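Three hundred episodes of picking things up

My goal for November was 300 episodes. An episode, for those of you who come here for the bread posts, is one complete recording of the arm reaching for a thing on the floor, closing on it, lifting it and putting it down somewhere else. I drive, the computer watches, and in theory a small network later learns to do what I did, minus the swearing.

I finished November with 202. It is now 4th January and I have the rest, so I'm allowed to write about it.

The first thing I learned is that I am a terrible example. I had assumed my demonstrations would be dull and consistent, like the ones in papers. Then I trained on the first batch and watched the arm glide toward a sponge, stop just above it, and hang there for a while as if trying to remember why it had come into the room. I blamed the learning rate for two evenings. Vignesh Pinto came over, looked at my recordings and asked why I always paused before grasping. I said I didn't. He played me ten of them in a row. I did it in every one. I was lining things up, the way you do before parallel parking with someone watching, and the arm had picked up the pause as the most reliable part of the job.

So I threw out a pile of episodes and started again with a rule: no stopping above the object. If I was going to miss, I'd miss at speed. Misses followed by a second try stayed in, as long as I carried on in one motion. Sowmya Thevar, who has done this for a living and is far too polite about my setup, told me to keep those, and she was right. The policy trained without them had no idea what to do after a bad grasp. It carried nothing to the drop spot with tremendous confidence.

The second thing I learned is that people can't do random. Ask me to put a sock in a random place and I'll put it slightly left of the middle, again and again, like a man with an assigned seat. I plotted where the objects had started in my early sessions and got one fat blob and a lot of blank floor. You can guess how the arm behaved in the blank floor.

My fix was low-tech. A script picks a cell, I put the object in that cell, and then it picks a facing direction, which I follow more or less. Raghavendra Rai suggested a projector and some calibration. Raghavendra suggests a projector for most things. I bought tape.

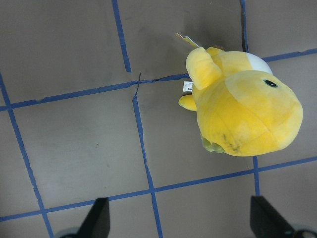 Soft toys ended up being the part of the set I'm fondest of, and the part that cost me the most sessions. A sponge has maybe two sensible ways to be grabbed. A plush animal has as many as you have patience for, and each one changes depending on how it flopped when you put it down. Take the yellow dinosaur sort of fellow, on its side in the blue tape grid: big round head at one end, stubby arm at the other, tag still on. The head looks like the obvious target and is wider than I'd like. The arm is easy to pinch but then the whole toy swings like a pendulum. I settled on going for the body, and wrote it down so I'd stick to it, because half head grabs and half arm grabs had earlier given me a policy that aimed for the average of the two. You'll also notice my grid has the geometry of a medieval town. The cells don't need to match. They only need to stop me from using the same spot all day.

I can do 35 episodes in an evening before my driving goes to pieces. Past that I get sloppy in a particular way, drifting in from the right every time, and the next morning I delete most of the late ones. Deepika Mathew took over for a few sessions so the data wouldn't be all my bad habits. She is faster than I am and comes in low, nearly scraping the floor. I mixed her episodes in with mine and the arm now sometimes starts with my approach and ends with hers. It looks odd, but the toy goes up.

Next up is relabeling, since past me named the folders "good", "good2" and "ok_use_these". If anyone has a decent way of flagging the pauses automatically, the comments are open. I've tried a simple speed threshold and it mostly flags the moment I let go.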